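**Ticket 124: Bottle sorting, clear bottles left on table**
Site: Marnberg
Component: Ullia pick planner, both arms
Status: open, workaround in place

Two bottles still on the surface, the rest in the bin. The run stopped there and reported the job as done.
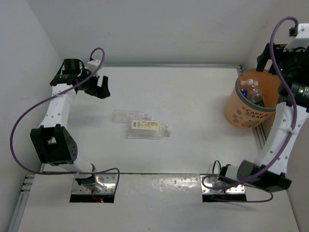 Notburga Leitner: Before anyone retunes anything, is this a job we can promise to a customer yet? A person clears that table in less time than it takes me to open the ticket. Motaung want to know if they can put a pair of arms in the break room and forget about them. If the answer is no, I would like to tell them this month.

Reply: Not yet for "forget about them". Details follow.

**What we see**

- The planner reports "surface clear" with bottles still lying there.
- It happens mostly with clear bottles that have no label. On a white surface the detector gets very little to work with.
- It is worse when a small bottle lies partly behind a larger one. The two come back as one object, the grasp point fails the check, and the object is dropped from the list.
- Nothing in the log says an object was dropped. That is a bug by itself.

**What we tried**

1. Restarted the planner and reran with the same layout. Same result.
2. Recalibrated both arms. Offsets were already fine, so I put the old values back.
3. Lowered the detection threshold. It found the unlabeled bottles, and also found shadows. The left arm made 21 grasps at nothing before I stopped it.
4. Moved the bottles a hand's width apart by hand. Both were picked up and binned without trouble.
5. Swapped in the Vunatau detector build from August. Better on clear plastic, but each cycle is slower by up to 2 seconds.

Over 110 test layouts with step 5 in place, bottles that lay apart were handled reliably. Almost every failure had bottles touching or overlapping.

**Workaround**

Use the Vunatau build and turn on the nudge move. If the planner is unsure, the left arm pushes the group lightly and looks again. It is slow – a person would have walked off by then – but it doesn't need anyone standing by in most cases.

**Still to do**

- Log every dropped object with a reason.
- Change "surface clear" so it can't be sent while anything is on the dropped list.
- Test with a darker mat. Marnberg has one in the store room.
- Check behavior when the bin is close to full. We have no data on that.

Notburga Leitner: Fine. I will tell Motaung it can do the bulk of the clearing and someone has to look in at the end of the shift. Keep this open until the logging fix is in.

Reply: Will do. The logging fix is in review. The mat test is next, and I will add the results to this ticket.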